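Forum: Greifer & Handkameras
Thema: Dudov Handkamera-Kit mit Rasterkalibrierung, Erfahrungen?

rasterfahnder
Beiträge: 46
Ich teste derzeit das Kalibrierkit von Dudov: kleine Kamera am Handgelenk, Software-Lizenz, Anleitung. Eine Kalibrierplatte ist im Grundpaket nicht enthalten. Man klebt selbst ein Raster, misst die Kreuzungen ein und fährt sie nacheinander an. Die Software sucht die Kantenpaare der Linien und rechnet daraus den Versatz Kamera zu Greifer. Bei mir ist es blaues Klebeband auf glattem, grauem Grund. Auflösung reicht, Belichtung steht fest auf 10 ms. Die Kantenerkennung streut entlang der Streifen aber unterschiedlich stark, vor allem dort, wo das Band ausgefranst ist.

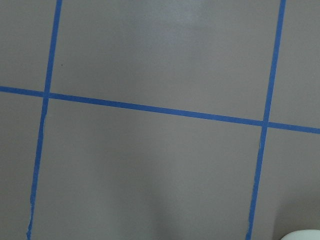
Ishbel Dunbar
Klebeband ist als Referenz ungeeignet. Die Kante ist nie gerade, und beim Anreiben verzieht sich der Streifen. Wer auf Zehntel kalibrieren will, braucht eine gedruckte oder geätzte Platte. Die von Wondetti kostet 800 Euro, danach ist das Thema erledigt.

rasterfahnder
Für Zehntel gebe ich dir recht. Der Hersteller verspricht mit Raster allerdings nur den Millimeterbereich, und dafür mittelt die Software über die ganze Linienlänge. Einzelne Fransen fallen als Ausreißer heraus, sofern der Filter aktiv ist. Ab Werk ist er aus. Steht im Anhang der Anleitung, im Hauptteil kein Wort davon.

Fasil Birhane
Widerspruch an Ishbel: Eine Platte deckt nur einen kleinen Teil des Arbeitsraums ab. Das Raster erfasst auch den Rand, und gerade bei gestrecktem Arm liegen die Fehler. Bei uns mit der Vukon-Steuerung war der Restfehler außen deutlich größer als in der Mitte. Welche Pose nimmst du als Startpunkt?

rasterfahnder
Greifer offen und leer über einer Kreuzung, Finger nach unten. Auf die Kabelschlaufe am Handgelenk achten. Wenn sie bei einer Drehung auf Zug kommt, ist die Messreihe hinfällig.
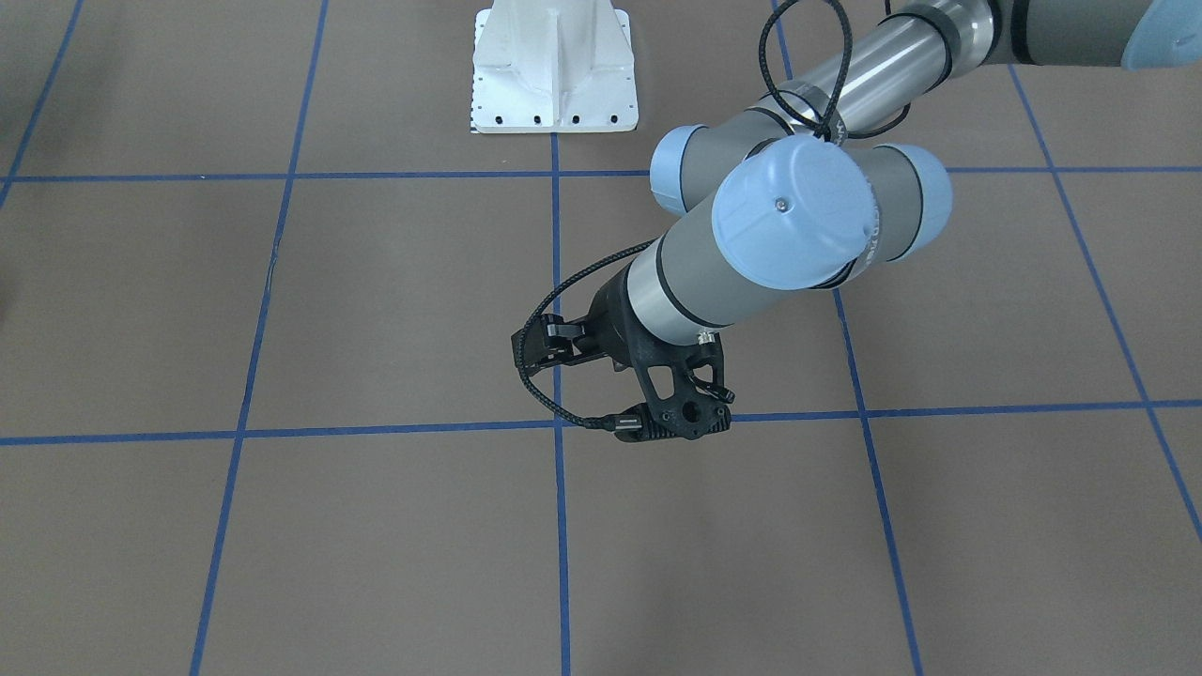

Ablauf, wie ich ihn derzeit fahre

1. Ausreißerfilter einschalten, Belichtung fixieren.
2. Startkreuzung anfahren, Höhe notieren.
3. 6 Posen je Kreuzung, davon mindestens zwei mit gedrehtem Handgelenk.
4. Lösung rechnen, Restfehler je Kreuzung exportieren.
5. Kreuzungen mit beschädigtem Band neu kleben und neu einmessen.

Ishbel Dunbar
Punkt 5 ist genau mein Einwand. Neu kleben heißt neu einmessen, und die Arbeitszeit taucht im Kitpreis nicht auf. Außerdem fehlt eine Kontrollmessung mit Punkten, die nicht in die Lösung eingehen.

rasterfahnder
Kontrollpunkte nehme ich auf. Beim Aufwand bleibe ich anderer Meinung, das Einmessen geht mit Stahlmaßstab zügig.

Fasil Birhane
Kann das Kit die Restfehler als CSV ausgeben? Bei Hailu gab es nur einen PDF-Bericht.

rasterfahnder
CSV geht, Dezimaltrennzeichen ist fest auf Punkt eingestellt. Beim Import in eine deutsche Tabellenkalkulation muss man das umstellen.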